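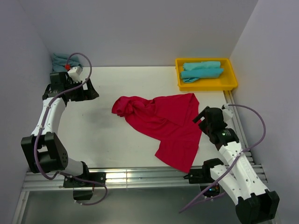
Demonstration gathering (robot learning)

Demonstration gathering is the collection of recorded examples from which a learning system is meant to work out how to do a job. A person guides the robot through the task, the joint positions and camera views are saved, and the result is called a demonstration or, in most labs, a demo. A large pile of demos is a dataset. A small pile is a pilot study.

Overview

The method rests on the observation that people are good at many things they cannot explain. Folding a shirt is the usual case. Written rules for it run to several pages and fail on the second shirt, while a patient adult can simply do it, and do it again, until the recording software runs out of disk.

In the most common arrangement, called teleoperation, the operator moves a pair of hand-held or table-mounted controls and the robot's arms follow. Kinesthetic teaching, in which the operator takes hold of the arm itself, is older and harder on the shoulders. It also tends to put the operator's elbows in the recordings, and a system trained on elbows may come to expect them.

Terminology

An episode is one attempt at the task from start to finish. A reset is the work of putting everything back so that the next episode can begin. Resets rarely appear in published diagrams, although they may take up more of the day than the episodes do. In cloth work a reset consists of taking something neat and making it untidy, a skill most operators already have.

Cloth tasks

Cloth is popular with researchers for the same reason it is unpopular with robots: it has no fixed shape. A block pushed to the left is still a block. A towel pushed to the left is a new problem. Two-armed stations are generally preferred, with one camera watching the whole table and another at each wrist.
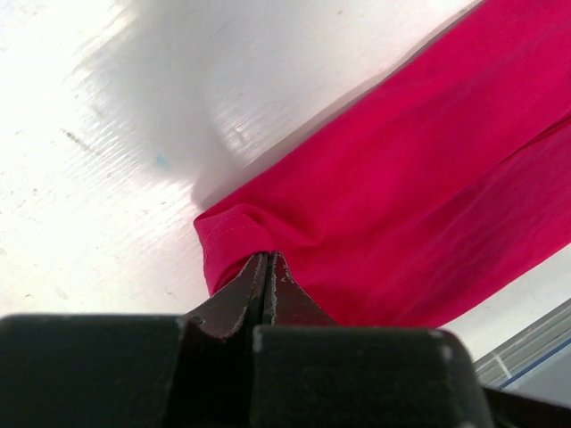
Grasp selection is the part of a cloth demonstration that operators argue about most. The Darnden protocol, a set of working notes compiled by Elikem Tetteh, tells operators to go for an edge or a thick fold before anything else, on the grounds that flat fabric offers the fingers very little. A bunched hem is the textbook choice, and the wrist view shows two dark fingers with their tips together at just such a fold, the stitching faintly visible along it. The notes add that worn fingertips should be logged, and that operators will forget to log them.

Variation

A dataset in which every towel starts in the same place teaches the system about that place. Collectors therefore vary the color, position and degree of crumpling of the cloth. The Amaral set contains 802 episodes, of which the first 500 were found to begin with the fabric thrown by the same right-handed person. The later episodes were recorded under a rule that operators change over after every 40.

Quality control

Opinions differ on failed attempts. One school throws them out. Another keeps those in which the operator drops the cloth and recovers, arguing that the robot will need the second half of that lesson. The Stivton guidelines take the second view but set aside any episode in which the operator stops to think for too long, as hesitation is copied faithfully. Early versions of the Drunar folding system were known for a thoughtful pause above the table, traced to around 50 demos made just before lunch.

See also

Imitation learning
Teleoperation
Deformable object handling
Laundry

This article was last revised on Aug 31, 2023.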